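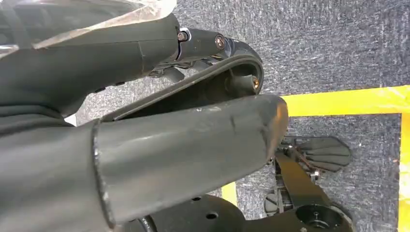
Panne de pince, suite

14 janvier 2018

La pince s'est encore bloquée hier, au bout de 19 cycles. Le doigt se ferme, force, puis le contrôleur coupe avec l'erreur 1149. J'ai d'abord soupçonné le câblage, déjà refait en août. Mesures faites, rien d'anormal de ce côté.

Lubomír – pardon, Ľubomír – penche pour un jeu dans l'articulation. J'ai donc baissé la limite de couple et interdit les essais sans quelqu'un près de l'arrêt d'urgence. Zorica avait la main à 12 cm quand ça a forcé, je ne veux pas revoir ça.

Prochaine étape : démonter le doigt et contrôler l'axe. Lomero m'envoie une pièce neuve.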